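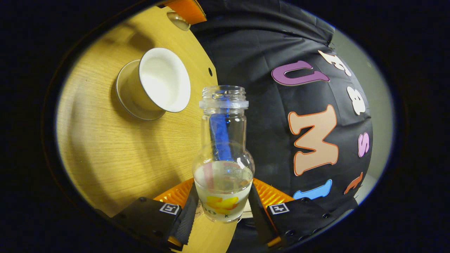 Well, I finally did it. I've been threatening to learn lino printing ever since my sister gave me a set of cutting tools two birthdays ago, and last month I blew the dust off the box and got going. I now have ink under every fingernail and a plaster on my left thumb, and I'm completely hooked!

It started with the Christmas cards. Every year I say I'll make my own, and every year I end up in the supermarket in the middle of December buying the last box of robins. So in October I sat down with a calendar and a big mug of tea and worked out that if I got the block cut by half term I could print a few each evening and let them dry on the landing. (My other half had views about the landing. We've come to an arrangement.)

I went with the soft grey lino from Claeys, the kind that comes in A5 sheets, and I'd buy it again. I'd read lots of posts saying you have to warm traditional lino on a radiator first and I'm far too impatient for that. The Claeys stuff cuts lovely clean lines straight out of the packet, though it does crumble a bit if you try anything really fine, so my first attempt at holly berries looked more like gravel. I made them bigger. Much better.

The design is a wren on a branch, and yes, I forgot to flip it before I cut it, so the bird faces the other way from my drawing. I don't mind for a wren. I did mind for the one that said NOEL, which came out as something closer to Welsh than I'd intended and is now living in the recycling.

For ink I've been using Nudis water-based in the dark green. It washes off with a squirt of washing-up liquid, and that matters a lot when you're working on the same table you eat off. The only thing I'd say is don't put too much out. I rolled on a great thick layer the first night and lost all the feathers, just a green blob with a beak. You want to hear a sort of quiet hiss when the roller goes through it. If it's making a squelchy noise, scrape some back!

I don't have a press and I'm not about to buy one, I looked up the prices and had to sit down. I rub the back of the paper with a wooden spoon in little circles, working out from the middle, and lift a corner to check before I peel the whole lot off. It takes about as long as one side of a record per three cards, so that's been rather nice actually, I've got through albums I hadn't played for years.

The paper is where I went a bit mad. Thijs Hermans, who ran the Saturday workshop I went to at the library, told us to try a smooth cream card before spending money on anything fancy, and did I listen? I did not. I ordered a pack of the Brorell handmade with the petals in it, and it's gorgeous, but the surface is so bumpy that the ink only sits on the high bits. I've kept it for gift tags. The cards are all on plain cream from the Clullum shop, 149 sheets left out of the big pack, so if anyone local needs some, give me a shout.

So where are we up to? It's 24th November as I write this and I have 12 wrens I'm properly happy with, plus a heap of "rustic" ones that will be going to family, who have to love them anyway. I'm planning to add a tiny dot of red to the berries with the end of a pencil, and then they need folding. I haven't got a bone folder, so I'm using the back of a butter knife, and it does the job fine as long as you wipe it first (ask me how I know).

Next up I want to try a two-colour print, a robin this time, with the red on a separate little block. I've drawn it out on tracing paper and I'm already worried about lining the two up. If you've done one at home without any proper kit, please tell me how you kept the paper in the same place, because all I've come up with is masking tape and hope.

I'll put up the wren template over the weekend for anyone who'd like a go. It's the right way round this time, so trace it, turn it over, rub it down and get cutting. And keep your other hand BEHIND the blade!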